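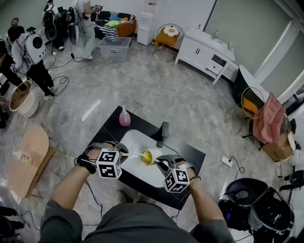 Yellow that stays yellow on cotton rag – what am I doing wrong?

wusetitz_h
Posts: 60
Hello all. First, excuse my English, I learned it mostly from package inserts. I make small botanical prints and I color them by hand with plant inks. The blue and the brown behave well. The yellow does not. I cook it from weld, strain it through a cloth, add alum, and on the first evening it is a beautiful clear yellow. In January I hung four sheets in my hallway, and by the spring they looked like weak tea. The hallway gets sun only in the morning. Is weld not supposed to be the strong one? I use rag paper from Oda, the heavy one, and tap water. I would be thankful for every idea.

Flutari
Posts: 591
Weld is the strong one among the plant yellows, yes, but that does not say very much. Which alum do you use, and how much? If you only shake some in, you can have too little to bind the dye, and the unbound part goes first. Also, is your tap water hard? Ours here is terrible.

wusetitz_h
I use the alum for pickles, one teaspoon to a jar. The jar is a normal jam jar. The water leaves white marks in the kettle, so I think it is hard.

dodthorpe_ink
Posts: 575
A teaspoon of alum in a jam jar is plenty. I would look at the paper first. Many rag papers are sized with something, and some have chalk inside against acid. Chalk changes yellow plant inks a lot, sometimes to the better on the first day. Ask the seller what is in it.

And I say this every time: please stop calling it ink. It is dye in water. A lake pigment, where you make the color fall out with alum and soda and then grind it, is a different thing and it lasts longer on a wall.

Flutari
I do not agree that it lasts longer. I made weld lake two years in a row and put it next to the liquid on the same sheet, half covered with foil. After one summer in the window I could not tell which was which. The lake was more opaque, that is all. It is also much more work and you lose half of it in the filter.

dodthorpe_ink
What binder? If you used gum arabic, very thin, then of course the light goes straight through.

Flutari
Gum arabic, and not thin. I have been doing this for a while, you know.

Jeanine Van den Broek
Posts: 2
Good evening, I am new in this place, I hope I may write something. I worked many years with old wallpaper, not with ink, but the problem is a cousin of yours. Nearly all the yellows in wallpaper that come from plants are gone or brown. The leaves you see as blue today were green once, because the yellow under the blue has left. So the old makers did not solve it also.

What I would do: make test strips, cut each one in two, keep one half in a book and the other in the same hallway. Write the date on the back with pencil. Change one thing only for every strip. For example one with distilled water, one with another paper, one with less alum. It is boring but after three months you know more than we do.

wusetitz_h
Thank you Jeanine, this is very clear. I confess I always change everything at once. I have distilled water for the iron, I will begin with it tomorrow.

Does it matter how I put the color on? I dip and go once, and let it pool a little at the edge of the leaf. I like the dark border it makes.

T. Sasaki
Posts: 60
The pool will fade slower than the flat part, only because there is more of it. Then after some time your border is yellow and the middle is paper. Two thin layers, fully dry between, give a more even result. I let the first one dry overnight.

My name is Tsutomu, by the way, the forum shortened it and I do not know how to change it back.

dodthorpe_ink
Profile – Display – untick "short name". Agree about two layers.

Flutari
Nothing wrong with the border if she likes the border. It is her print.

wusetitz_h
It is his print, but thank you :)

I wrote to the seller of the paper. They say it is buffered, so there is chalk in it. I ordered some sheets without. The strips are cut and marked, and one half of each is inside the phone book.

dodthorpe_ink
Told you about the chalk. Please post the strips when the three months are over, also if they prove Flutari right.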